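3.2 Household survey and choice of cookware

Household data were collected in the town of Ustetti and in the farming villages along the Burance valley. Most homes in the area have hard water drawn from limestone wells, and residents commonly report a chalky film on kettles and pots. The water company serving Ustetti, Sirko, softens part of its supply in the summer but does not treat the valley wells. This difference allowed us to compare homes with similar cooking habits and different water.

A total of 2,046 households returned the survey. Each was asked which pot was used most often for boiling, how long it had been in use, how it was cleaned, and whether the household used vinegar or citric acid to remove scale. Respondents also marked the usual water line on a printed outline of a pot. Forms that left out the age of the pot were kept in the general counts and dropped from the analysis of scale against age.

Small saucepans were the most common answer in both areas. They were used for eggs, rice, porridge, and heating water for tea in homes without a kettle. Large stockpots were used less often but were left standing with water in them for longer periods, mostly overnight. Valley households were more likely to scrub with steel wool, and town households were more likely to use a liquid descaler. A few respondents said they never removed scale at all, on the grounds that it did no harm to the food.

From the households that agreed to a follow-up, we borrowed 100 pots for measurement. Each pot was rinsed, dried in a low oven, and weighed. The scale was then dissolved in dilute citric acid and the pot was dried and weighed again. The difference was taken as the mass of scale. Pots with visible pitting or a loose base plate were left out, as acid could enter the gaps and change the second weight.

Stainless steel was chosen as the reference material for the laboratory tests in Section 4. Aluminum pots were also common in the valley, but they react with the acid used for cleaning. Enamel pots were too few to form a group. The general form of a small stainless steel saucepan is shown in Figure 2.

Figure 2. Small stainless steel saucepan on a white tabletop (computer rendering).

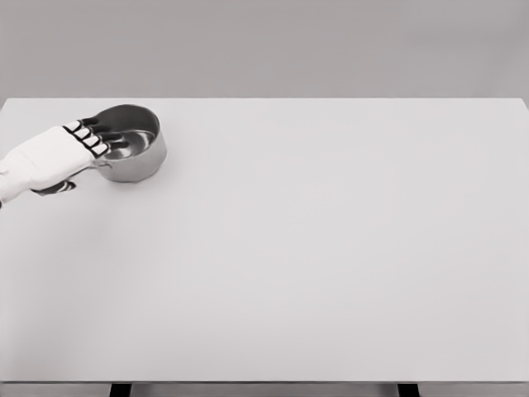
3.3 Water samples

Water was sampled at the kitchen tap in March, before summer softening began. The tap was run for 2 minutes and a 700 mL bottle was filled to the top and capped. Samples were taken to the Dotine laboratory the same day and stored in the dark at room temperature. Calcium and magnesium were measured by titration, and the result was recorded as total hardness for that household.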